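I caught Yolotzin Villaseñor at the end of a long November afternoon at Vavel, and the first thing she did was hand me a controller and tell me to pick something up. I've never felt so clumsy. My thumb went left, the gripper went somewhere else, and she laughed so hard she had to put her tea down.

"Everyone does that," she said. "You're steering from your own point of view. Give it a day and you'll be steering from the arm's."

She's been teaching arms to pick for three years now, first at Cisneros, where she mostly pushed the thing around by hand, and now here with her colleague Tatsuya Sakai. I asked which she liked better, and she didn't even let me finish (she's a fast talker, my recording is a mess).

"By hand, for anything fussy! You grab the wrist and you feel when it's going to bump. But then your own arm is in the way of everything, and you get tired, and the demos get sloppy after 30 or so. With the remote I can sit down."

So what does a good demonstration look like? I'd assumed smooth and quick. She made a face.

"Smooth, yes. Quick, no. Tatsuya was quick when he started - he used to play a lot of games - and his were terrible to learn from. He'd skip the hover. I want to see you come in over the item, stop, have a think, go down." 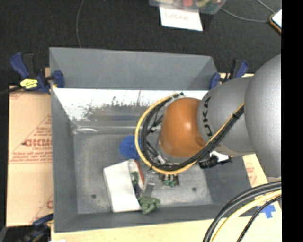

The walls of a bin are what she worries about most. Out in the middle you can come at a thing from pretty much any side, she told me, but once it's up against the metal you've got to tilt the wrist, and you've got to remember the cables are coming along for the ride.

Tatsuya wandered over about then with a biscuit in each hand, and I asked him about the speed. He owned up to it straight away.

"My first 100 demos, we kept 39," he said. "She made me sit and watch the rest."

"All of them," said Yolotzin.

"All of them. With commentary."

What changed for him was being told to leave his fumbles in. If the gripper slips off a box and he goes back for it, that stays, provided the second go is a tidy one. The ones that get chucked are where he's dithered, wiggling back and forth over an item because he couldn't decide which one he was after. He reckons he can now tell within a second or two when he's about to do it, so he backs the arm off and starts again.

They work in sets of 9 picks and then swap seats. I asked if there was some science to that and Yolotzin said no, it was just how long she could go before her neck started complaining. Between sets, somebody tips everything out and mixes it up again, and she's strict about that bit too. "People are too nice when they set out a bin. They leave gaps. I tell them to drop it all in and walk away."

I had another turn before I left and got a small box up on my fourth try. Tatsuya said it wouldn't have made the cut.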